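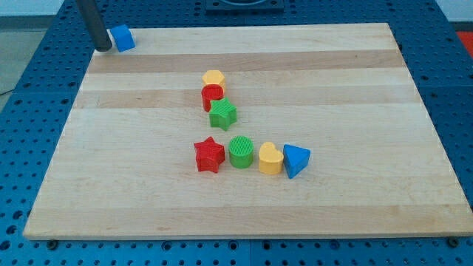

Laminated maple boards for block play – anyone else converted?

Forum: Making and Mending > Toys and Play
3,252 views

pipkinshed
Started this on Tuesday evening, finished it at silly o'clock. I've been banging on in the sawdust thread about play boards and a few of you asked for a proper topic, so let's have one!

Short version: I love a maple strip board for shape blocks. You get those pale cream and honey bands running across, the colours look fantastic against it (red and green especially), and a block set down on it stays where you put it instead of wandering off into the carpet. I keep mine on the workbench while I'm fiddling about with layouts and it goes down on the floor when the small people arrive.

What I'm after is other people's experience with finish. Mine has picked up a few little marks, mostly along the front, and I can't decide whether to sand it back or leave it be. Also happy to talk blocks. I could talk blocks all night.

marrow_and_twine
Leave it! Marks are fine. I had a beech one that I sanded every spring until it was noticeably thinner at one end and rocked like a boat.

If you must do something, wipe it with a barely damp cloth, let it dry standing on its edge and rub in a bit of food-safe oil. Mineral oil, the stuff for chopping boards. Two thin coats and a night in between.

Oldgate Len
Going to disagree with the oil. Oil on a play board makes it slidey for a week and then it grabs fluff. I use a water-based matt varnish, three coats, light rub down between each with something very fine. Done mine once and haven't touched it for years.

marrow_and_twine
It only grabs fluff if you leave too much on, Len. You have to buff it off after twenty minutes.

Oldgate Len
I did buff it off.

tansyhill
Can I ask a beginner question, is it just a chopping board? Because if it is I've got one from De Luca in town doing nothing in the cupboard, and I have a grandson who's mad on sorting things.

pipkinshed
tansyhill – pretty much, yes! Mine was made up from strips but a big chopping board is the same idea. Check it sits flat, and give the corners a rub so there's nothing sharp. If it has a juice groove round the edge turn it over, or you'll have cylinders rolling into the moat.

Fulvio Fabbri
Hello all, long time reader. I run the toy library in Trevholm and we have boards out at every session, so a few thoughts from heavy use.

Bigger is better. Children don't build in the middle like you expect, they make a line, then a little huddle, then they put one special piece off in the far corner and get very cross if you move it. A small board doesn't leave room for the special piece.

On finish I'm with Len, sorry. We wipe ours down after every session and oil would never keep up.

pipkinshed
Fulvio, the special piece!! Every single time. With ours it's always a cube, and always blue if there's a blue one going. I did a line of four near the front edge with some others stacked up behind and was told very firmly that it was a bus queue.

Bramblewick Jo
Am I the only one who thinks you lose half the fun on a board? Blocks belong on the floor. Mine used to build right across the hall and under the coat rack. A board feels a bit like asking them to stay inside the lines.

Fulvio Fabbri
Fair point, Jo, and I wouldn't use one for big building blocks. For small shapes it does help the younger ones see what they've got in front of them.

Ginevra Bellini
Agree with both of you, if that's allowed. We have the floor for towers and the board for patterns. My daughter will spend an hour on patterns if I put it on the kitchen table at about 6 o'clock when I'm cooking, and I get the tea made in peace.

Can I ask about the blocks themselves? I'm after stars and hexagons as well as the usual cubes and cylinders, and everything I find in wood is either enormous or painted so thickly the points have gone round. Is plastic the way to go?

pipkinshed
For stars I'd say plastic, yes. I resisted for ages but the five points come out so crisp! I like the ones with a bit of texture on the top face too, fine ridges or a little grid, so it's nice under your fingers. And red plastic with a shine on it is just cheerful, I can't put it any better than that.

Oldgate Len
You can cut a wooden star. It takes patience and a good fine saw, but you can do it.

marrow_and_twine
You can cut a wooden star, Len. I end up with a wooden starfish.

Ginevra Bellini
Ha! Starfish might go down even better here.

tansyhill
Dug the board out. It's flat, no groove, smells very faintly of onion. What gets rid of onion?

marrow_and_twine
Coarse salt and half a lemon, scrub, rinse, dry it well. THEN oil.

Oldgate Len
Then varnish.

Bramblewick Jo
Still say floor, but I will admit I've just looked up the price of maple strips at Brindano. Does it matter if the strips are different widths?

pipkinshed
Doesn't matter a bit, Jo, as long as they're the same thickness and you go easy on the clamps. Too tight and you squeeze all the glue out. Run the plane over it afterwards and post it here when it's done, I want to see it! I've decided to leave my marks alone, by the way. The oil question is still open as far as I'm concerned and I'm trying both on offcuts this weekend.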